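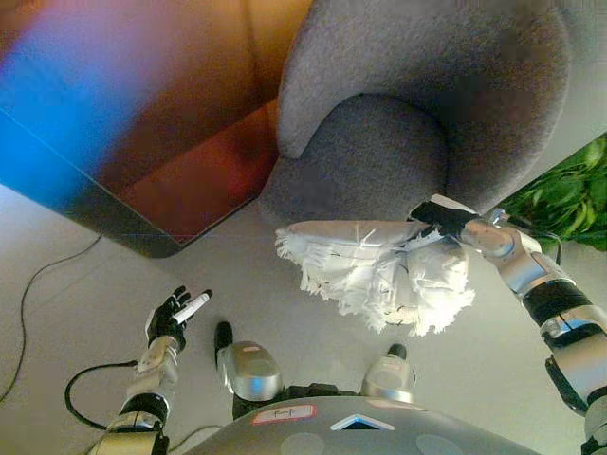 I keep hearing that the robots are learning our chores. Well, somebody is doing those chores first, by remote control, over and over. Deepika Rao, who works the controls at Skenero, told me one dusting task took her 146 tries in June. They want 3000.

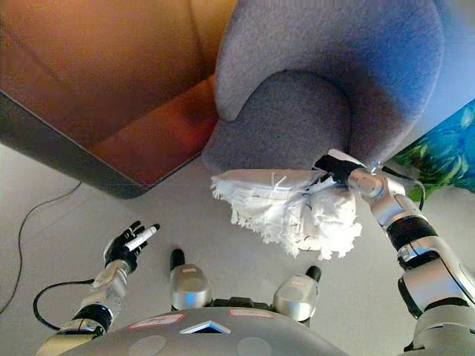
And that's for the front of one gray armchair. Move it to my living room, with the dog hair and the bad lamp, and what does it know? I asked. She said they'd need more tries. I can dust a chair in 2 minutes, so I'll hold on to my money for now.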